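From the grasping corner

Hello again from the Irkico lab! I promised a catch-up on the picking data in the December issue and then went very quiet, so let me make up for it.

We're at 2941 grasp attempts. The goal for this round is 3085, an odd number I know, but it's what we wrote into the Branetent plan and I've grown fond of it. Every attempt gets saved, good or bad. I used to wince at the bad ones — now I kind of look forward to them, as the model has plenty to learn from a grip that slides off the side of a bowl.

The arm works over 2 bins, and between runs I swap the objects around by hand. I try to mix soft things with hard things and keep the shapes awkward. Plush toys are my favorites (squishy, forgiving, and they never land the same way up). Hairbrushes are a pain. The handle is easy enough, but the model keeps wanting to go for the bristle end, and I'd like a lot more examples of it choosing well before we move on.

I also went back and relabeled 7 batches where I'd mixed up "dropped" and "missed." Sorry to everyone at Clurkier who had already pulled those! Please grab the new copies from the Nasution folder and delete the old ones.

If you have small household stuff you don't need, drop it in the box by my desk. Nothing breakable, please, and nothing much bigger than a cereal bowl. Next up I want to try more crowded bins, with things leaning on each other, so the more the better.

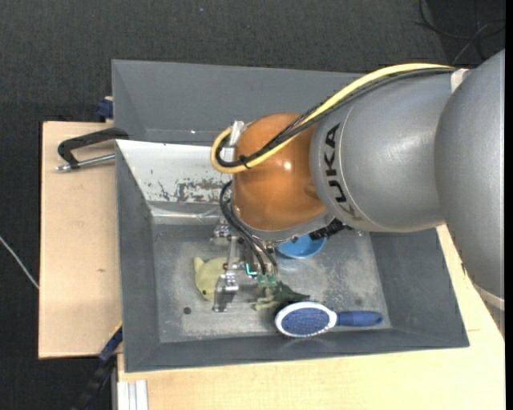
The gripper down in the front bin with a plush toy, a bowl, a toy figure and a hairbrush.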